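From: Bríd Conneely
To: Kurketell household list
Date: 2023-10-24
Subject: Re: Covering the big table before the November sale

Paterson wrote:
> I have the table covers from last year in two bags. Some of them have
> gone cloudy and I can't tell if that is wax or wear. Do we want
> to keep them or order new from Grutwood? They sell a roll of 30 feet.
> Also, what length are we cutting to? I had 16 feet written down
> but that can't be for one table.

Sixteen feet was for the two long tables pushed together. With the tables apart it is a bit over half that for each, once you allow for the drop at both ends.

I would hold off on the roll. Wash one cover first with warm water and dish soap, dry it flat, and look at it again in daylight. Wax will come up with a plastic scraper. If it's wear, put that cover on the back table where the boxes go – it doesn't matter there.

Please don't fold them again. The ones I folded last November still have the creases and the cups wouldn't stand straight. I have four cardboard tubes in the hall at Grusto and you can have all of them.

The clips are in the blue tin. There should be 23, less whatever went home on somebody's tray.

Color is up to you. I'd stay with green or gray so that the plates show up.

Bríd
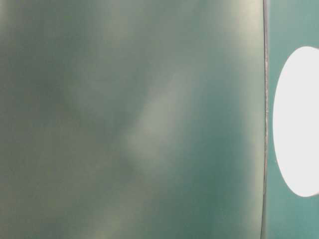

How should a table cover be stored between sales?
Roll it around a cardboard tube once it is dry, and keep it out of direct sun.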